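May 26, 2022

Up at six and in the workshop before anyone else. I wanted a clear run at the wrist joint before Seung-woo arrived, as he talks while I solder and I end up with dry joints. Had the second cup of tea out there and it went cold on the vice as usual.

The wrist is better. Last night's new bracket holds the motor square, and the cable now goes through the middle of the joint and comes out by the palm. It still rubs a little at full turn. I put a bit of heat-shrink over the spot and will look at it again in a week. The whole arm now reaches 781 mm from the shoulder to the fingertips, which is longer than I drew it in December, and the shoulder motor knows it. It got too warm to keep a finger on after one long hold with the arm straight out. I need to either shorten the forearm or put a stronger spring in. Seung-woo says spring. I say shorten, but I have already cut the tube, so spring it will be.

He turned up at half past nine with the Workard board in a biscuit tin. It took us most of the morning to get it to talk to the laptop. The fault was one swapped pair on the plug, and I had made the plug. After that all six motors answered and kept on answering. We left them idling for 60 minutes with the kettle going on and off on the same ring main and there were no dropouts.

After lunch we left the metal alone and worked on the simulated kitchen. The arm has been living in Plerkivura for a month now and it makes far fewer expensive mistakes in there. Seung-woo has put in a proper floor and furniture in place of the grey boxes I was using, so it has a counter edge and a table to deal with at last. The black countertop runs right up to the yellow tabletop, and I want the arm to learn to work across that join.

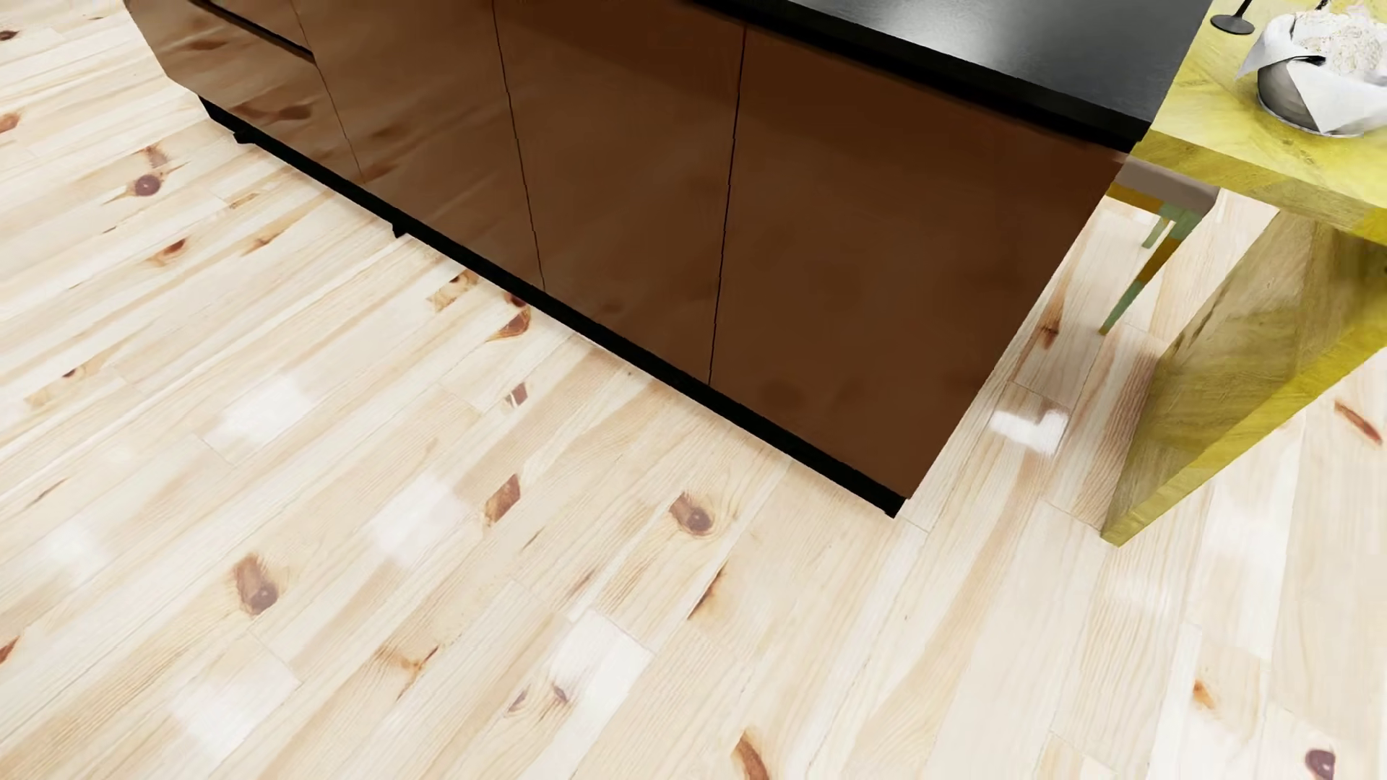 I spent an hour on the floor alone. The shine on the boards throws pale patches, and the vision part was picking them up as things to go and fetch. Turning the gloss down would be the easy way out, but my own kitchen floor does the same thing on a bright morning, so I have left it as it is and we are going to train with it. We set off a batch of 527 runs at three o'clock with the light moved a bit each time. By five it had got through 220 of them. The early ones were poor. It kept lowering the hand too soon and stopping short of the table.

Ha-rang rang while that was going. She can get us the Thongsuk gearboxes at trade price if we take four, and we only want two. I said I would think about it. Two spare would not hurt, given how the first elbow went, but it is a lot of money to have sitting in a drawer. She also asked whether we were still calling it Flolel. We are – it is painted on the base, and I am not sanding that off.

Swept up, found the missing M3 tap under the drill press, and oiled the lathe. The extractor fan is making that ticking noise again. I took the cover off and could see nothing wrong, put the cover back, and it still ticks.

Home by seven. Left the laptop on in the workshop with the lid propped open with a block of wood so it doesn't go to sleep. Must take the long Allen keys back out tomorrow, they are still in my coat. Order springs, two strengths. Ask Seung-woo for his half of the filament. Ring Ha-rang back before she orders four.

© The Bench Diary. Contact the author | Back to top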